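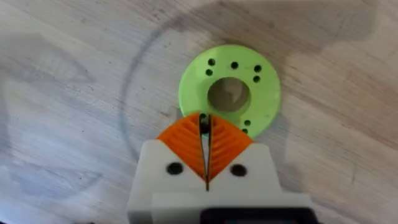
I finally gave in and joined the Harnel swim group in September, and since a few of you wrote in asking how it's going, I figured I'd fill you in here (with apologies to anyone who only opens this newsletter for the soup recipes!).

First thing to know: I was slow. I'm still slow. The pool is 25 yards long, and on my first morning I had to hang on to the wall after every single length while Lizelle Tshabalala went back and forth in the next lane like she was out for a stroll. She's been swimming there for years and she breathes every five strokes, which I can't even think about without gasping.

What helped me most was Hendrik Baloyi telling me to quit kicking so hard. I was thrashing away back there and using up all my air. Now I do a lazy little kick, look straight down at the bottom, and try to blow out the whole time my face is in the water. Try it if you get winded early on.
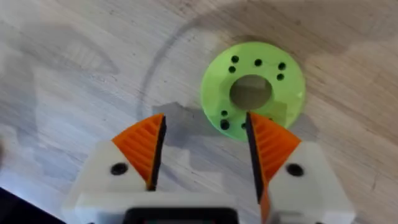

The other thing was goggles. I went through two pairs that leaked before Fatima Visser made me press them to my face without the strap to see if they'd stay put. They didn't, not even for a second, so back they went, and the pair I have now is a kid's size. No shame in it.

Mornings are the nicest time if you can stand the walk from the parking lot with a damp head. The lanes get crowded after work, and the showers run lukewarm by then. Bring your own padlock, too, because the front desk only has a handful and they go fast. I keep mine on my bag so I don't leave it on the kitchen counter again.

My goal for spring is to swim half a mile without stopping. Cameron Tapsell says I'm close, but he also told me the water was warm, so we'll see. If you want to come along some morning, write back and I'll save you a spot in the slow lane. And yes, the lentil soup is coming next time!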